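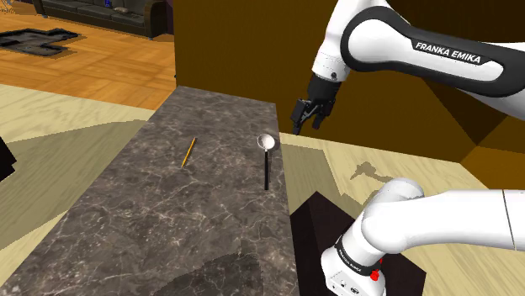
Figure 9. Pencil and magnifying glass on a marble countertop.

Section 2. Setting Up the Feeding and Weighing Station

This section applies to sanctuaries and rescue centers that keep donkeys, mules or ponies and have received the Stiminero platform scale. Read it through before moving any animal into the weighing area. Sites that house animals above 1000 kg should use the Annan extended platform and follow the separate sheet supplied with it.

2.1 Choosing the location

1. Select level, well-drained ground with a clear approach at both ends. Animals enter more calmly when they can see the way out.
2. Keep the platform away from gates that are in regular use, and away from the main water trough.
3. Lay the rubber base mat and check it with a spirit level in both directions.

Caution: Do not place the platform on loose gravel. Movement underfoot may startle an animal and will also affect the reading.

2.2 Assembling the platform

1. Lower the platform onto the mat. Two people are required for this step.
2. Connect the display cable and secure it in the side channel, with no slack on the ground.
3. Fit the side rails and tighten all 19 bolts by hand. Finish with the wrench provided.
4. Switch on the display and wait for it to show zero.

Note: If the display does not settle, check for bedding or mud under the platform edge.

2.3 Introducing a new arrival

New arrivals should not be weighed by force. Many have been transported over long distances, and some will have had poor experiences with handling.

1. Leave the platform switched off and place hay at the far end.
2. Allow the animal to approach, stand and leave as it wishes. Repeat daily until it stands with all four feet on the platform.
3. Switch on the display and record the weight once the figure holds steady.
4. Enter the result on the Osness intake card, together with the body condition score and the time of day.

Caution: Never tie an animal to the side rails. Bonded pairs should remain within sight of each other throughout.

2.4 Routine weighing

Weigh underweight animals every Monday before the morning feed — the same handler should be present where possible. Other residents may be weighed monthly. Report any unexpected loss to the attending veterinarian before changing the ration.

Replacement mats and intake cards may be ordered from the Valtholm supply office. Quote the serial number on the underside of the display.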